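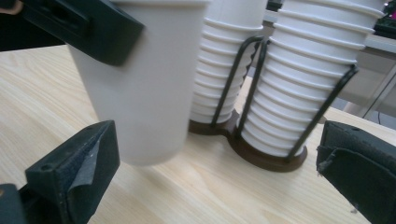

A plain white paper cup over a light wooden table.

I was ten minutes early to meet Leonie Te Moana and she'd still beaten me there. She had a pot of tea going and a folder of old rosters spread out beside it, and she waved me into a chair before I'd got my scarf off. Leonie has run the tea stall at the Turnavham Saturday market for 18 years, and if you've ever stood in the cold watching your kid choose one doughnut out of a tray of identical doughnuts, she's probably served you.

I asked how it began, expecting a story about a lifelong dream. "Oh no, love, I was filling in," she said. "My neighbour had the pitch and she'd done her knee. I told her I'd do two Saturdays." She laughed so hard at this that she had to put her mug down.

The neighbour never wanted it back. Leonie got the urn, the trestle, a cash tin with no key and a recipe for date loaf written on the back of a gas bill. She still makes the date loaf. I've had it (twice that morning, in fact) and I tried to get the recipe out of her, but all I came away with was "more treacle than you'd think".

What I really wanted to know about was the winter. Most of the stalls pack up when the weather turns, and last February there were Saturdays when it was just her, the egg man and Pascal Hamann with his secondhand tools. Why bother?

"Because the regulars come anyway," she said. "There's a fellow who walks up from Fourie Street every week, has a white tea, stands there for half an hour and goes home. I don't know that he buys anything else. If I'm not there, where's he going to stand?"

She's less sentimental about the money. A new urn cost her $2,120, which she called "a ridiculous colour of money for hot water", and the pitch fee has gone up again. She puts her prices up by as little as she can get away with and then feels bad about it for a month. Tea is still cheaper than anywhere on the main street, and the kids' cordial hasn't changed since her own grandkids were drinking it.

We got onto favourite customers, and she wouldn't name any, but she was happy to do the other list. People who talk on the phone while ordering. People who ask what's in a cheese scone. A man who once paid for eight teas in five-cent pieces and stayed to watch her sort them!

I asked whether she'd thought about handing the stall on. Her niece helps most weekends now and has opinions about oat milk. "She's right about the oat milk," Leonie said. "I fought her on it and we sell out of it. Don't print that." (Sorry, Leonie.)

She's got no date in mind. The neighbour with the knee still drops by on Saturdays, gets her tea for free and tells Leonie the date loaf is dry. "It isn't dry," Leonie told me, quite fiercely, and cut me another slice to take home.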